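Do you need another storage bin? Probably not

Filed under: Workshop and utility room

Every December the storage bins come out at the front of the store, and every December I'm told that one more of them will sort out my workshop. I have bought plenty over the years. My experience is that a big bin mostly gives you a bigger place to lose things.

I still use them. I'm just suspicious of most of the advice that comes with them, so what follows is the part I've tested at home and kept.

Go large only if you can see the bottom

The usual tip says to buy the biggest bin that fits the space. Try it with hand tools and see how you feel a month later. The small stuff works its way down, the bulky stuff sits on top, and you end up digging with one arm in up to the shoulder. A large open bin is fine if what goes in it lies in one layer. Once things start stacking, you want two smaller ones.

Dividers are worth it, within reason

I was rude about dividers for years. The loose ones sold in packs fall over as soon as you pull something out, and I have a Pinis set that has never stayed upright through a whole afternoon. A bin that is built in two sections is another matter. Put the things you reach for daily in the larger section and the odds and ends in the narrow one, and don't mix them even when you're in a hurry.

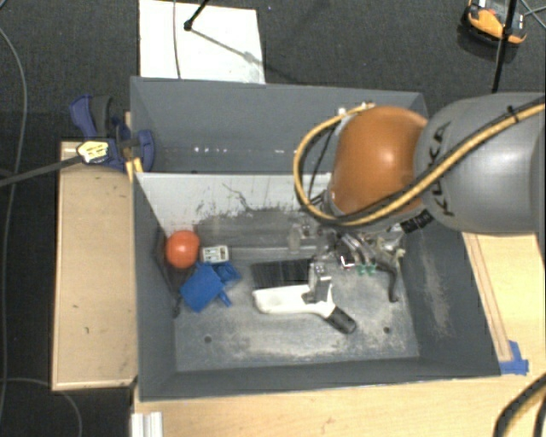 Anything past three sections is too fussy for me. Barbara Makowska wrote in to say she runs six in one drawer and never has a problem, and I believe her, but she also irons dish towels.

Gray or clear?

Clear bins get recommended everywhere. They look good on a shelf for a week, then they scratch, and through the scratches you see a blur. Gray hides scuffs and dust. The catch is that dark tools vanish in it, so if you go gray, wrap a band of light tape around the black handles. White handles you can leave alone.

Labels

Skip the label maker. Masking tape and a marker will do, and you won't mind changing it. The Kakelero labels I paid too much for peeled off in the first damp spell and left glue behind, which took cooking oil and a lot of rubbing to shift.

Lids

Most workshop lids end up leaning against a wall. If the bin gets opened every day, don't buy the lid. If it goes in the attic, do, and put a strip of tape across it with the month on.

Where to stand it

On a firm, flat surface at waist height if you can manage it. On the floor it gets kicked, and then it gets things thrown into it from a distance — you know who you are. Carpet underneath is quieter but it holds screws, and you will find them with your socks.

The yearly tip-out

Once a year I empty every bin onto an old sheet. Last time I counted 116 items and put 83 back. The rest were duplicates, dried-up glue and a Magnusson hinge for a door I no longer own. Aroha Harawira says to do it every season. I'd like to see her garage first.

Updated September 2022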